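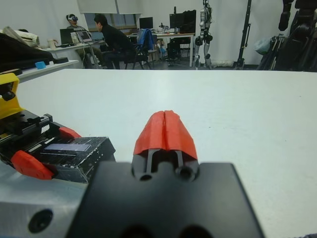 2022-07-22
By Linnea Eide

Print this entry | E-mail this entry

Workshop notebook, Jindthorpe chapel organ (Bremard, one manual and pedal)

Continued with the wind system. The reservoir was giving 70 mm on the water gauge when I started in the morning, with no stops drawn. With the full chorus drawn and a big chord in the left hand it sank slowly and did not come back before I released the keys. So the complaint of the parish is correct, the organ does lose its breath in the last verse of the hymns. The organist wrote to us in June that she leaves out the Mixture when the church is full, and I understand her now.

I looked first for the easy reasons. The blower is good. The filter was changed already and the trunk to the reservoir is tight, I went along all the joints with a thin strip of tissue paper and it moved only at the flange behind the swell of the wall. I put a new leather ring there. After this the gauge was a little steadier but the sinking was the same.

The fault is in the reservoir itself. Two of the gussets at the back corners have become stiff and are cracked along the fold. Somebody has repaired them before with a cotton tape and a brown glue which I do not know. It does not smell like hide glue and it does not get soft with warm water. I could lift a small corner with a spatula and a piece of the old leather came with it, so I stopped. Question for Løken: did we meet this glue at any other Bremard organ? If yes, please write in the margin what you used.

Pipes

The Principal is out from the chest and lies in the trays in order. 46 pipes, all speaking when I blew them by mouth, except the lowest g sharp, which is slow. The languid there is a bit low on the left side. I did not touch it. I prefer to do this when it stands on the wind again, otherwise I will correct something that is perhaps only a matter of pressure.

Dust is moderate. There is candle soot on the front pipes, more on the side of the altar, as one would expect. I tried the Nomum soap on the back of one foot, very diluted, and it takes the soot off without making the metal shiny. I would like to leave it until next week and look at the same place again before we use it on the fronts, where the congregation will see every mistake.

The pitch was flat at the treble and quite acceptable in the middle. I wrote the values on the tuning sheet, not here.

Pressure

There is a pencil note inside the door of the case, "89 mm", and beside it two letters I cannot read. I think this is the original pressure, or what somebody wished it to be. The cut-ups would agree with it. The weights on top of the reservoir are two iron bars and one floor tile. The tile is not by Bremard, I am sure. I propose that we releather the back corners first, then set the pressure with proper weights, and only then decide if the note is to be believed.

Services

The vicar asks that something can be played for the harvest service. I told her that the pedal Bourdon and the Gedackt can stay in place and be used if the reservoir is back, but no chorus. She was content with this. The choir has a small positive on loan for evensong and it can stay as long as needed, only it must be moved away from the font when there is a baptism.

The fund of the parish allows up to 2000 for extra work outside the quotation. Leather for the gussets will fit inside that. A complete new reservoir leather will not, and I said so clearly on the telephone.

To do

Order split sheepskin, the thinner one.
Ask Løken about the brown glue.
Check the soap test on the foot of the front pipe.
Make a paper pattern of the corner gusset before removing anything more.
Bring the long lamp. The light behind the case is very poor.
Return the vestry key, I have it still in my apron.

Contact the workshop | Copyright, all rights reserved | Back to top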